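How Does a Mountain Cabin Stay Warm, Get Water and Find Its Way to You?

Have you ever stayed in a cabin in the mountains? Maybe you raced up the steps, picked the top bunk and ran straight back out to the porch to look for deer. Cabins are so much fun! But a cabin way up on a ridge has a few tricks that your house or apartment may not have. It has to find its own water, keep out the cold and stand up straight on the side of a hill. Let's find out how it does all that!

Why is the cabin on legs?

Mountains are not flat (you knew that already!), and floors need to be. If you built a cabin right on a slope, your marbles would roll under the couch and your soup would slide to one side of the bowl.

So builders start by digging holes down to firm ground, and they fill the holes with concrete. These are called footings. On top of the footings stand strong posts. The posts on the uphill side can be very short, and the posts on the downhill side can be taller than a grown-up. Put a floor across the top and it comes out level, even though the ground underneath is doing something completely different.

You can try this at home. Lean a big book against a pillow to make a hill. Now use building blocks to hold up a piece of cardboard so that it sits level over the hill. How many blocks do you need at the bottom? How many at the top? Put a marble on your cardboard and see if it stays still!

Where does the water come from?

In a city, water travels to your faucet through big pipes under the street. Up on a mountain there may be no street pipes at all, so many cabins have a well.

When it rains, or when snow melts, some of the water soaks into the ground. It trickles down through the dirt and into the cracks between rocks. A well is a deep, narrow hole that reaches down to that water. The well at our Zamudio cabin goes down 359 feet – that's longer than a football field standing on its end! A pump near the bottom of the hole pushes the water all the way up to the kitchen.

Water from deep in the ground is cold even in summer, so brushing your teeth can be a bit of a surprise.

And where does it go afterward?

Everybody giggles at this part, so go ahead and giggle. When you flush the toilet or let out the bath, the water has to go somewhere. Lots of cabins use a septic tank, a big box buried in the yard. The heavy stuff sinks to the bottom, and tiny living things called bacteria get busy eating it. The water in the middle flows out through pipes with little holes in them and soaks into the soil, where more bacteria help to clean it.

Those bacteria do a great job, but they can't eat toys, paper towels or wet wipes. So if you stay in a cabin, only flush toilet paper (and, well, you know).
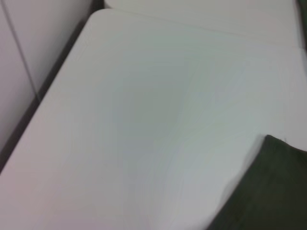 Ready for some heat? Let's go back inside and talk about the fireplace.

What makes a cabin so cozy?

Wood is full of teeny tiny spaces, and those spaces hold air. Heat has a hard time moving through air that can't blow around. A puffy jacket works the same way! The thick log walls of a cabin slow the heat down on its way outside, and they slow the cold down too.

Then there's the fire. Hot air is lighter than cold air, so it rises. In a cabin the warm air floats up to the ceiling, and if there's a loft, that's where it goes. Have you ever slept in a loft and kicked off all your blankets while your parents were shivering downstairs? Now you know why! Many cabins have a ceiling fan to push that warm air back down again.

Smoke rises as well, and the chimney gives it a way out. Inside the chimney there is a metal flap called a damper. It has to be open when a fire is burning. Opening it is a job for a grown-up, and so is lighting the fire.

Who gets the cabin ready?

Cabins don't get ready by themselves. We asked Noeline Stubbs, who looks after 12 cabins on Gostodetti Ridge, how it works. One family usually leaves in the morning and the next one arrives in the afternoon, so she and her team have to be quick.

"We start with the beds and get the washing machine going right away," she told us. "Then it's kitchens, bathrooms and floors. I check the smoke alarms, and I always look under the beds. Kids leave the best things under beds!"

One October she found a jar of 400 acorns with a label that said DO NOT TOUCH. She mailed it to its owner, Ruby-Lee Donnelly, who was seven and very glad to get it back.

What about the bears?

In lots of mountain places, black bears live in the woods near the cabins. Bears have amazing noses, and they can smell a peanut butter sandwich from far, far away. That's why trash goes in a special can with a latch that fingers can work and paws can't.

Remember these when you visit:

Keep food and coolers indoors, and never leave them in the car.
Close the doors behind you.
If you see a bear, stay far back, don't run, and tell a grown-up.
Never feed a bear, even a cute one.

Words to know

Footing: a block of concrete under the ground that holds up a post.
Well: a deep hole that reaches water under the ground.
Septic tank: a buried box where dirty water starts getting clean.
Damper: the flap inside a chimney.
Loft: a room or sleeping space up under the roof.

Next time you stay in a cabin, go exploring with a grown-up. See if you can find the tallest post, the fan switch and the latch on the trash can – and check under the bed before you go home!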